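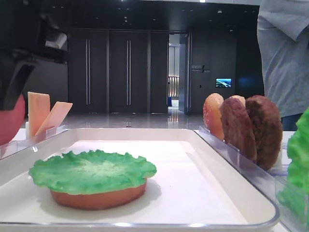 I have had the Prallgate bench kit for 33 days now, which is long enough to have an opinion about the parts that matter and a few that don't. The kit is a desktop arm, a two-finger gripper, a mounting plate, a controller box and a licence for their sequencing software, Winden. It comes in two versions. I bought the cheaper one, at $3306 before shipping, and paid for it myself.

The task I settled on for testing is stacking a toy burger. It is a decent benchmark for a small arm. The bun is rounded, the cheese slices are flat and thin, and the lettuce has a ruffled edge that gives the fingers a different thickness every few millimetres. The parts wait in clear acrylic holders on either side of a white tray, and the arm builds on the tray. A person does this without looking. The arm has to approach each slot at the right angle, close, lift straight up until the part clears, and only then rotate.

Mechanically, the kit is good. Joint backlash is low enough that I stopped measuring it after the first week. The base plate bolts down squarely and the cable routing is sensible, apart from the connector at the wrist, which sits where your thumb wants to go when you are hand-guiding. The fingers are angled, a help with the slots, and can be swapped with a hex key. The replacement pads are sold in packs of 2 and are priced like jewellery.

Grip force is where I spent most of my time. The default closing force is set for rigid blocks and is far too high for anything soft. Winden exposes it as a single slider from 0 to 100 with no units. I asked support what the units were and was told they were "relative." At 13 the lettuce comes out of its slot and stays in the fingers through the rotation. Below that it slips. Above it, the leaf folds and lands on the bun with a crease, and the next part slides off. The patties tolerate nearly anything.

Placement on the base bun is repeatable once the release height is right. I release a little above contact and let the part drop. Pressing down sounds more careful but the compliance in the wrist isn't enough to absorb an error, and the bun skates across the tray. A sheet of thin rubber under the base would fix this. I have left it out so that the numbers mean something.

Cheese is the failure case. The slices lean in the holder, and the lean changes every time one is removed. A fixed pick pose works for the first slice and then fails on the second more often than I would accept. The pricier version of the kit includes a wrist camera and a pose-correction routine that should deal with this. I haven't tried it, so I won't guess. My workaround is a short nudge before the pick: the closed fingers push the slice upright against the wall of the slot, back off, open and then grab. It adds time to the cycle and is not elegant.

Winden itself is adequate. Sequences are stored as plain text, so they can be kept under version control, and the simulator agrees with the hardware closely. The teach mode drops a waypoint if you press record while a joint is still settling, with no warning. The emergency stop is a physical button on the controller and it behaves correctly, including on restart, where the arm holds position until you confirm.

Documentation is uneven. The electrical section is excellent. The gripper chapter is four paragraphs and one diagram, for a different gripper. Hadiza Akinola's notes on the Benavides user forum filled most of the gaps, particularly on calibrating finger offset, and I would read those before the manual.

The obvious alternative is the Valdale arm. It has a longer reach and a proper force readout in newtons, but it is heavier and its software runs only on their own tablet. If force control is your main interest, get the Valdale. For pick-and-place on a bench, the Prallgate is the one I would buy again — with spare pads in the first order.

Next job is a redesigned holder with a narrower slot for the cheese. I'll post the drawing once I've cut one and it fits.

Contact | © 2026 All rights reserved | Back to top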